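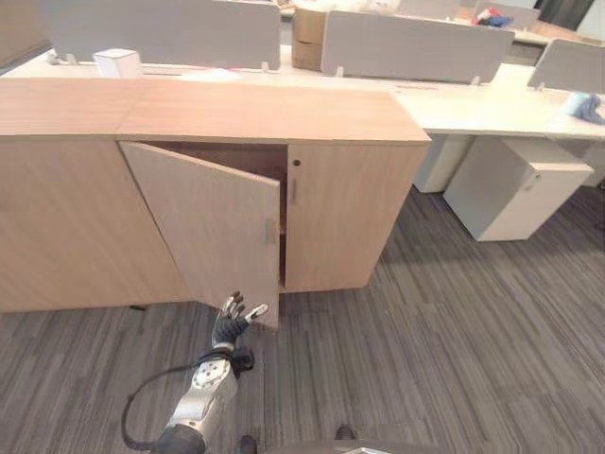 How far from the cabinet should the arm base be set before the first door routine is run?

Set the base so that the hand reaches the lower corner of the fully open door with the elbow still slightly bent. On most low office cabinets this is found by trial, using the method in steps 1 through 6 of this section.

Section 4: Setting Up the Door Routine

By Anel Coetzee
07/12/2021
21 shares | 2 comments

This section applies to the Varon arm fitted with the Iser hand, as assembled in Sections 1 through 3. It is intended for members of the Undmont shared workshop and for persons completing the same build at home. The operator shall have finished the joint check in Section 3 before proceeding.

4.1 Preparing the cabinet

1. Select a low cabinet with hinged doors and fixed bar handles. Sliding doors and knobs are covered in Section 6.

2. Unlock the doors and remove the key. A key left in the lock can catch a finger of the hand.

3. Open and close each door by hand. The door should move freely and should stay where it is left. Doors with strong spring hinges are not suitable for this routine.

4. Clear the floor in front of the cabinet to the full swing of the door, plus the width of the base.

Note: Striped or heavily patterned carpet may be used. Run the floor calibration again if the base is moved from a plain floor to a patterned one.

4.2 Placing the base

1. Switch off the motor supply.

2. Roll the base into position facing the door to be used and lock it.

3. Open the door fully. Lift the forearm by hand until the fingers are level with the lower corner of the door.

4. Check the elbow. If it is straight, unlock the base and move it closer. If the forearm touches the cabinet front, move it back.

5. Swing the door through its full travel while holding the forearm still. The door must clear the wrist joint at every point.

6. Mark the position of the base on the floor with tape.

CAUTION: The wrist cable must hang in a free loop and must not be tied tightly to the forearm. Turn the wrist to both limits by hand and confirm that the loop does not reach the door, the handle or the operator's feet.

4.3 Teaching the contact points

1. Switch on the motor supply and select TEACH.

2. Set the speed limit to 100 on the control panel. Do not use a higher value until the routine has been completed without a stop.

3. Guide the hand to the handle of the closed door and store the first point.

4. Guide the hand to the inner face of the open door, near the free edge, and store the second point. The fingers should be spread and slightly raised. A closed fist gives a poor reading from the fingertip sensors.

5. Guide the hand clear of the door and store the rest point.

6. Save the routine under a name that identifies the cabinet. Names beginning with a number are not accepted.

Note: If the panel shows code 3226, the second point has been stored outside the reach of the arm. Return to 4.2, step 4.

4.4 First run

1. Stand to the side of the base, within reach of the stop button - never between the arm and the cabinet.

2. Select RUN ONCE.

3. Press stop if the hand pushes against the door after the door has reached the end of its travel. Store the second point again, nearer to the free edge.

CAUTION: Do not hold the door while the arm is moving. Closed shoes are required during all powered tests.

Corrections to this section should be sent to Hacer Şimşekoğlu at the Undmont workshop desk.

2 comments

Yiğit Ateş
Step 5 in 4.2 saved my wrist cover. I had the base nearly a hand's width too close and the door corner hit it on the way back. Could the tape marks go in the drawing for Section 3 as well?

Güven Dönmez
I kept getting 3226 even after moving the base. The shoulder limit was still set from the drawer routine. Cleared it, stored both points again and the code went away.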